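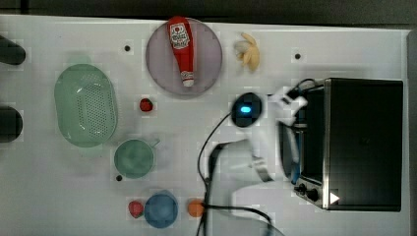

*Ketchup on the lavender plate, green colander to the left.*

The kitchen swap returns in January, and Fogh Street Hall has once again agreed to have us, on the condition that we take home everything we bring. Last year we left behind 7 fondue sets. The hall now owns 7 fondue sets.

The rules haven't changed much. One item in, one item out, and no tokens held over from the year before, however nicely you laminated them. Anything with a plug goes to the Jemeo table for testing first. Our members' list stands at 976 households, and by my reading every one of them is trying to get rid of a bread maker.

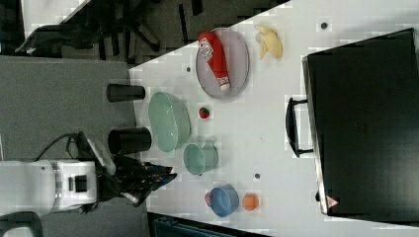 *Two black cups on the white table.*

Mugs are closed. We mean it this time — the Flukus branch took 400 off our hands last winter and has stopped answering the phone. Good knives, baking trays and lids that fit something are all welcome. So are recipe books, provided the microwave isn't the hero of the story. 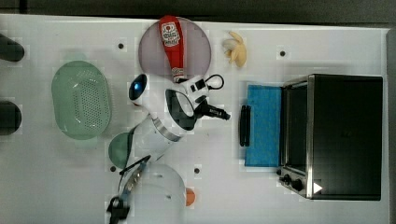

Page last changed: July 7, 2019

Parking is behind the Vania bakery, whose owners have been very patient and would like their driveway left clear. Bring your own bags, and a cheque or exact change for the two-dollar door fee. Tea is free. The biscuits are whatever colour they turn out.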